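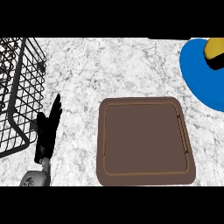 Get the basket and the tray where they belong before you touch the gripper settings, Otakar Procházka wrote to us after his first month with a counter cell, and you save yourself most of a day. We have put his advice into our setup guide, in nearly those words.

Pruveck sets up and services tabletop robot cells. We work with one kind of cell, the Notar, and we have done so since the company began. It has an arm, a two-finger gripper, a fixed work surface and a controller cabinet underneath. Customers use it for moving items between baskets, trays and dishes on a counter. We have 76 cells under service at present, most of them in test kitchens, training rooms and college labs.

How a cell is set up

Every job starts in simulation. You send us the measurements of your counter and a list of what will be on it, and we build the same layout on screen: the counter, the wire basket on one side, the tray, the dishes. We run the arm through the layout and look for trouble. A basket wall is the usual one. The fingers have to come down close to the wire without catching it, and a basket moved by the width of a thumb can put the wall in the way. Round dishes near the far corner are the other one, as the arm may have to stretch to get there.

When the layout works on screen, we send you a drawing with the positions marked. Please have the counter clear and level before we arrive. Installation starts at 8 a.m. and the cell is normally running by the end of the day. The order on site is always the same:

Base bolted down and checked for level
Cabinet connected and emergency stop tested
Arm homed
Gripper fitted, opened and closed with nothing in it
Basket and tray placed to the drawing
Slow run, then full speed

The last step is a run with your own items. Fruit, packets and anything soft need a lower grip force than the factory setting, and we write the value on the card inside the cabinet door.

Looking after it

The finger pads should be wiped at the end of each working day. A dry cloth will do. Every 500 running hours the cell needs a service, and the controller shows a message when it is due. We check the wrist joint for play, tighten the gripper screws, replace the pads if they are worn and run the homing routine again. It takes 30 minutes if nothing is wrong.

If the fingers stop closing evenly, switch the gripper off and call us. Do not bend them back by hand. We keep spare fingers, pads and wrist cables on the shelf at our Irnard workshop, and finger sets can be fitted by the customer using the sheet that comes in the box. Wrist work is done by us.

Where we are

The workshop in Irnard handles repairs and parts. The Liao office does layouts and simulation, and that is where new inquiries go. Both are open Monday to Friday. Visitors can see a cell being set up on Thursday afternoons, by appointment. When you call about an existing cell, have the number from the cabinet door ready.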